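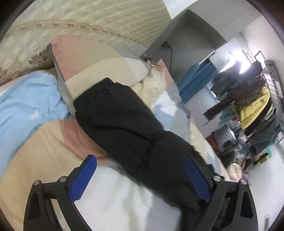 How do I stop the fifth string on a second-hand banjo going sharp every time I use the capo?

Tune the short string after the capo goes on, and check that the little peg halfway up the neck isn't slipping. A loose one can usually be tightened with the small screw on the end of the button.

That much I got from the shop. I've done both and the thing still wanders. It's a Pruvost open-back, bought in July for 230, and I play it in a folk session where the fiddler winces for a living. By the third tune I'm sharp, by the fifth I'm a public nuisance. New strings went on 14 days ago. What have I missed?
— milosau_picker

Grigore Bălan
Probably the nut slot. If the string sticks in it, it creeps after you've tuned and you get the blame. Rub a soft pencil in the groove, put the string back, tune up from below and give it a good pull. Do the same at the fifth-string pip.

Then look at your capo. Most people clamp it on as if the banjo might escape. Put it close behind the fret and use only enough pressure to stop the buzz. Mine is a Jallden with a screw, and I back it off until it rattles, then give it a quarter turn.

If all that fails, check the head. A slack one lets the bridge sink and everything moves about. I went round all the hooks on mine one wet evening and it took 32 minutes, including the swearing.
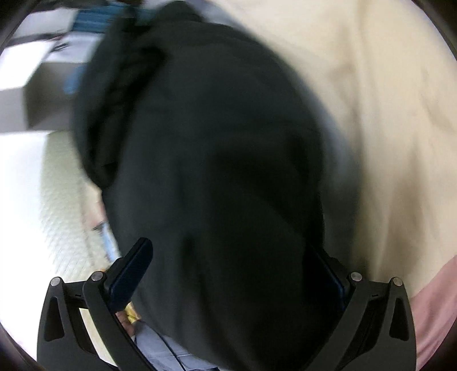
Black cloth, close up

Cosmin Neagu
Agree about the capo. I'd also try heavier strings, but I say that about everything.

mimine
Have you tried the concertina? Can't be tuned at all, so it's never your fault.

milosau_picker
Pencil did most of it. The fiddler still winces, so that may just be her face.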